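The box specification for the Huttunen estate allowed for one long divider. The inventory listed two categories, Keep and Return, and the divider separated them. The other compartments were not assigned because there was no third category.

I was assigned the work in January. Grillberg, the firm that employed me, handled the sorting of small household contents after a death, where the heirs lived abroad or did not want to do it themselves. The fee was fixed per item. The estate came to 1,540 items, excluding furniture and anything attached to a wall. Most of them were buttons.

The procedure was as follows. Each item was taken from its original container, wiped with a dry cloth, checked against the will and the attached letters, and placed on one side of the divider or the other. Keep went to the left. Return went to the right, for items that had been borrowed and could be traced to a lender. When the box was full, the lid was closed, the loop was pressed over its catch, and a label was applied to the short wall. Labels did not go on the lid. A lid could be mistaken for another lid.

The dead woman had borrowed a great deal. She had also written down what she borrowed, in a ledger bought from Stokari, the stationers by the ferry terminal. The entries gave the object, the lender, and the condition on receipt. Thimble, neighbor at number 2, slight dent. Key to a piano, the church, no piano. Needle case, a sister, good. There was a column for the date of return. It was blank on every page I examined.

I worked at her kitchen table until four in the afternoon, when the light through the window became too yellow to judge thread colors. I had asked the firm for a daylight lamp and had been told to submit the form. I submitted the form.

On the third afternoon I reached an entry that read: Box, gray, with lid. The lender was given as Grillberg. The condition on receipt was given as empty.

I checked the handwriting against the other entries. It was consistent in slope and pressure. The ink matched the entries before and after it. The entry came between a cake tin and a set of curtain rings, both of which I had already processed, so its position in the sequence was sound. By that sequence she had written it in the spring, when she was alive and the firm had no reason to know her address.

I emptied the box I was using. This took some time, as the contents had to be set out in order on two dish towels, Keep on the one with the stripe. Then I wiped the walls, laid the lid back on its hinge, and looked for a serial number.
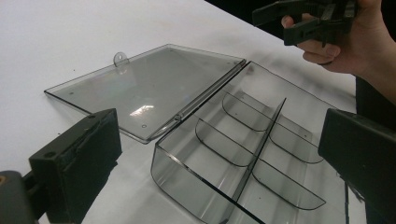 I found no number. The firm bought its boxes in lots of 100 from a supplier called Flono, and they came without markings. One could not be told from another. It was therefore not possible to establish that this was the box in the ledger, and equally not possible to establish that it was not.

I telephoned the office. The person on the desk confirmed that Grillberg did not lend boxes. She also confirmed that the January stock count had been one short, and that the shortage had been carried over from the previous count, and from the one before it. She asked whether I wanted to report a box found. I said I had brought the box with me. She said that in that case it was not found.

The guidelines covered items belonging to the firm – they were to be excluded. They also covered items listed by the deceased as borrowed – they were to be placed in Return. A box could not be placed in its own right-hand compartment. I read both clauses again, then the clause on containers, which dealt with breakage.

I repacked the contents from the dish towels. The buttons took around an hour. I put the thimble in last because of the dent, which made it roll, and closed the lid over it.

Then I took the ledger and, in the column for the date of return, against the gray box, I wrote the month. I considered the condition. There was no column for condition on return, so I used the margin and wrote: full.

At the top of the next page there was one more entry, which I had not yet reached. Cloth, dry, for wiping. I looked at the cloth in my hand and turned the page to see who had lent it.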